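From: Ashton Halliday
To: gatirine-users
Date: 23 October 2023
Subject: Re: [gatirine-users] Gripper closes early after 2.17 - fixed?

On the Jevell list digest, the Rarnanley support desk wrote:

> We believe the early close reported in July is resolved. The cause was
> a stale pose being read when the arm pauses over the target. With the
> new setting turned on, we ran 2,000 simulated picks and saw 2 failures,
> both of them operator error. We recommend that all sites turn the
> setting on and remove any local workarounds, including the extra
> dwell before close.

I'm not removing anything yet, and I'd suggest other people hold off too.

First, "operator error" in a simulated run. Who was the operator? If a script started the picks, the script is part of the test, and I'd like to see what it did those two times. If a person was clicking a button, then I'd like to know what they clicked, and why the software let them.

Second, I don't believe the stale pose explanation covers everything we saw. On our side the fingers started to close while the arm was still moving down. There was no pause. The log has the close command going out first and the "at target" message after it, with 17 ms between them. A bad reading taken during a pause can't do that. Something is sending the close before the move is done, and the extra dwell only hides it by giving the arm time to get there.

I turned the new setting on anyway and spent the weekend with the tabletop world that ships with Gatirine, the one with the mug, the book and the star ball. I used the small red block as the target. It sits on the far edge of the table, so there isn't much room to be wrong.
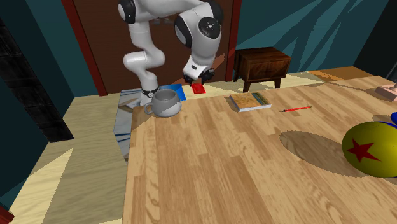

I stepped through it slowly and logged every command on the way down. Out of 209 picks, most were fine. The bad ones all looked alike in the log: close goes out, the arm keeps coming, and the fingers arrive already shut and land on top of the block. In simulation that costs you a reset. On our real cell it cost us a fingertip and a bent bracket, and the next person to be standing there could have been reaching in to clear a jam. I'd call that a safety matter, and I notice the word doesn't come up once in the note from support.

Third, the physics. The Çınar contact settings that come with that world are very forgiving. The block gets nudged and slides back into the grip as if nothing had happened, and the run is scored as a pass. I tightened them before I started. With the stock settings I'd expect a far prettier number, and I suspect those are the settings support used. If I'm wrong about that, please post the config and I'll say so here.

What I'd like from Rarnanley:

- the raw logs from the whole run, including the two failures
- the physics settings used
- a plain answer on whether the close command waits for the end of the move, or only for a timer

That last one should take somebody five minutes with the source open. We asked it in July as well and got a link to the release notes.

Until then we're keeping the dwell in place and the cell speed turned down, and the guard stays locked during picks. It's slow and the night shift complains about it - fine, they can complain to me.

If anyone else has logs from a real arm with the new setting on, good or bad, please send them to the list. I'd be happy to hear it works for you, but I'd want to see the order of those two messages before I believe it.

Ashton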